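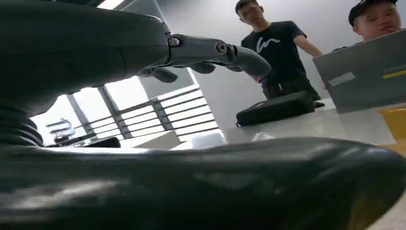 Das Fenster mit seinem Geländer, die waagerechten Streben im Gegenlicht. Tageslicht satt!

Räume mit Licht: zu Gast im Brilik

Galerie von Larasati Yusof, November

Wer meine Seite schon länger verfolgt, kennt meine Schwäche für Fenster. Ich kann in einem fremden Raum keine fünf Minuten stehen, ohne nachzusehen, woher das Licht kommt und wohin es fällt. Im Brilik war die Frage sofort beantwortet — man kommt zur Tür herein und geht ganz von selbst auf die helle Seite zu. 60 Quadratmeter hat der Raum, und ich hätte am liebsten den ganzen Tag dort verbracht. Geblieben sind wir dann zwei Stunden.

Zum Fenster
Draußen war es so hell, dass hinter der Scheibe nur noch Weiß übrig bleibt. Ich mag das sehr! Alles, was davor steht, wird zur Silhouette, auch das kleine graue Ding mit dem dünnen Arm und dem runden Kopf, das wie eine Schreibtischlampe aussieht.

Zum Geländer
Mein heimlicher Liebling. Graue Streben aus Metall, dazwischen die senkrechten Pfosten, die alles in Felder teilen. Von weit unten und leicht schräg gesehen laufen die Linien diagonal durchs Bild, und aus einem ganz schlichten Bauteil wird fast ein Muster für einen Stoff (die Nähgruppe Nusadano hat schon Interesse angemeldet).

Zur Tageszeit
Vormittags, kurz nach zehn. Am späten Nachmittag ist der Raum deutlich milder, das habe ich bei meinem zweiten Besuch gesehen, und dann wirkt auch das Grau wärmer. Wer Kontraste liebt, sollte trotzdem früh kommen. Mit der Straßenbahn sind es vom Bahnhof 45 Minuten, einmal umsteigen, und unten im Haus gibt es im Café Preta einen Kardamomkuchen, für den ich die Strecke auch ohne Kamera fahren würde.

Die vorige Folge aus der alten Druckerei Pumphrey wurde 2.346 Mal angeklickt, das ist für meine kleine Seite riesig. Danke dafür, auch für die vielen Zuschriften mit Fenstern aus euren eigenen Treppenhäusern und Küchen! Ein paar davon zeige ich im Winter in einer eigenen Galerie. Wer noch eines beisteuern möchte: bitte im Querformat und mit einem Satz dazu, wo es aufgenommen ist.

Text und Auswahl: Larasati Yusof
Zurück zur Übersicht „Räume mit Licht“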